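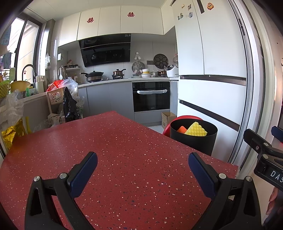

How early do you have to be up for the first ferry to Skorerell?

Three thirty, if the car is already packed. She has made the crossing 18 times and has never slept well the night before, she says, so the alarm is mostly a formality.

She writes guidebooks for Verano, a small travel publisher, and rents a two-room apartment in Pesarum each July.

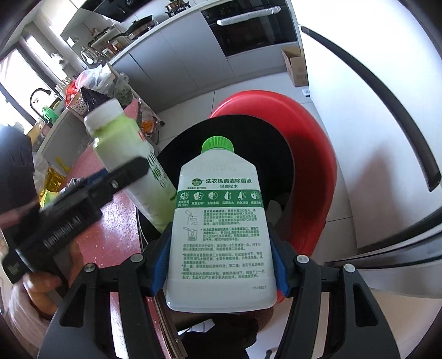 Machine cleaner, classic pine.

"People ask me about the view," she says. "I ask about the washing machine. After two weeks on the road that's what I want to know."

The ferry takes 60 minutes and carries 200 passengers. In summer 300 turn up.
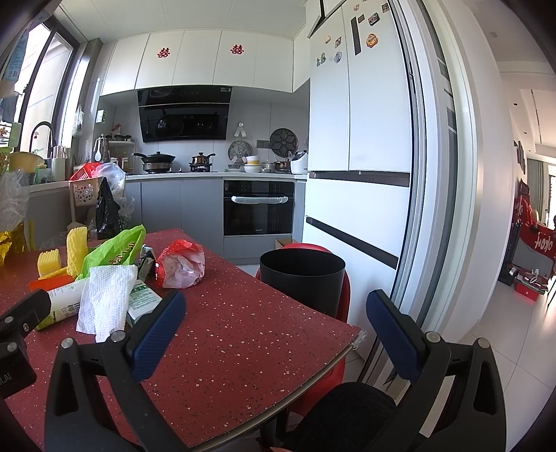 Her rule for the first day is to go nowhere. She shops, eats and sleeps, and the table fills up before the suitcase is empty — plastic bags, sponges, a crumpled paper towel. "I don't even look at the map until the next morning."

Then she takes the bus to Turcotte and walks back along the shore.

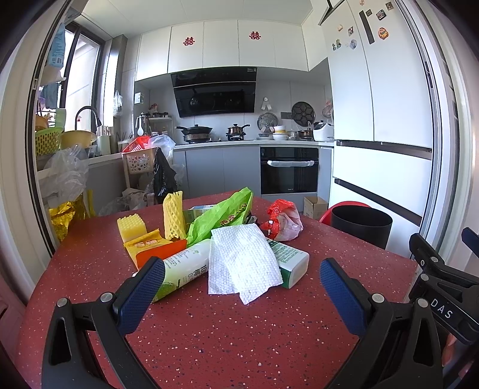
The walk takes most of the day. She carries bread and water and skips the café at the halfway point, which she finds too expensive. Would she fly, if there were an airport? "No. I'd get there too soon and still be tired."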